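Skip to content Home News Projects People Events Contact

Search this site Type and press Enter

September
By Cleiton Aguiar

The bin that kept getting pinched: a fault story from the Treradlow bench

If you have walked past our end of the corridor lately and heard cheering, I can explain. We finally caught the Treradlow fault! It has been hiding in our simulated sorting bench since before the summer, and I have been waiting to write this one up.

Some background for newer readers. Treradlow is our small-parts sorting project. The arm has to find loose pieces scattered over a tabletop, pick them up one at a time and drop them in a little open bin. All of it runs in simulation first, on a bench we call Jalen, and only the versions that behave themselves get moved over to the real arm in the Vedau room. We are strict about that, and after this month I am very glad we are.

The trouble showed up in the overnight runs. Out of 2,082 drop-offs logged on Jalen, 80 ended with the gripper closing on the bin when it should have been letting go above it. Most of those were a gentle nudge and the bin slid a little. In 24 of them the fingers came down with one on either side of the bin and squeezed, and the simulated wrist went past its force limit before the stop kicked in. On a screen that costs you nothing but a red line in the log. On the real arm it means a cracked bin at best, and at worst a person reaching in to straighten the bin while the controller still believes it has a job to finish. So we logged it as a safety matter from day one and froze the move to Vedau until we understood it.

My first guess was the lighting, and I was wrong. Jalen changes its light from run to run on purpose, so you get big slanting shadows across the tabletop, and I was sure the vision side was mistaking a shadow for the edge of the bin. I spent a happy (and useless) week turning shadows on and off. The pinches kept coming at the same rate.

What cracked it was putting the room view next to the wrist view and stepping through both, very slowly, with a big pot of coffee.

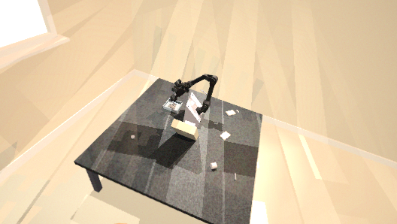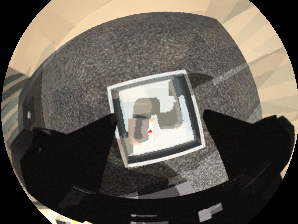 Treradlow on the Jalen bench: room view first, then the view from the wrist, with a gripper finger on each side of the bin.

Look at how small the bin is next to the gripper and you can see why a small mistake in position matters so much! The room view had always looked fine to us. From across the room the gripper is over the bin, which is where it ought to be, and we had all been nodding along at that view for months. The wrist view is much less forgiving.

So, the fault. When the arm lets go of a piece, the controller is supposed to wipe its current target and ask for a new one. If the vision side was slow to answer, the target was never wiped. The controller kept the old grasp height and the old "close" command, and applied them to the nearest thing that looked like it had edges worth grabbing. Right after a drop, the nearest thing is the bin. The slow answers came in clumps too, whenever the machine was busy saving video, and that is why the pinches seemed to arrive in bunches and then vanish for hours.

The fix has two parts. The target is now wiped the moment the fingers open, whatever the vision side is doing, and if no fresh target arrives the arm lifts clear and waits. We also added a keep-out zone around the bin for any closing motion. The keep-out zone would have saved us even with the first bug still in there, and I love it for that.

We then ran the 24 worst cases again from their saved starting points. No pinches, and the wrist force stayed under its limit in every one. A fresh overnight batch is going through now with the video saving turned up as high as it will go, just to be mean to it.

Before the Vedau arm gets the new version, there will be 20 supervised drop-offs at reduced speed, with the guard closed and someone at the stop button for all of them. Until those are signed off, please don't load the old Treradlow build on the real arm, even for a quick demo. The old build is still on the shared drive under the Camargo folder, so check the label before you start anything.

If you have a pick-and-place job of your own that hands targets over in the same way, come and find me. I would love to go through your logs with you, and I will bring the coffee. The replay tool we used is available to everyone in the group, and it takes two views side by side with no extra setup.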